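31 de janeiro

Passei o servidor de arquivos de casa da Nelbridge para a Wellbridge. São 221 GB, quase tudo fotos e cópias de e-mail. O rsync inicial levou a noite toda; o segundo, só com as diferenças, terminou em 30 minutos.

O gargalo foi a quantidade de arquivos pequenos. Uma única pasta de miniaturas tinha mais de 2.000 entradas, e cada uma custa uma ida e volta. Empacotar com tar antes do envio resolveu. Na conferência por checksum apareceram 109 divergências, todas de data de modificação, sem perda de conteúdo.

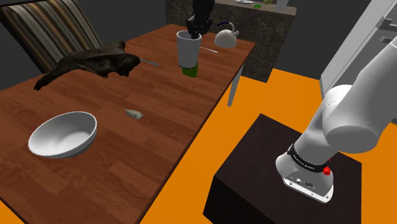 *Tigela branca na mesa de jantar, render.*

Falta migrar o DNS, que continua na Skullano com TTL de um dia. Vou baixar o valor antes de trocar o registro e manter a máquina antiga ligada até o cache expirar.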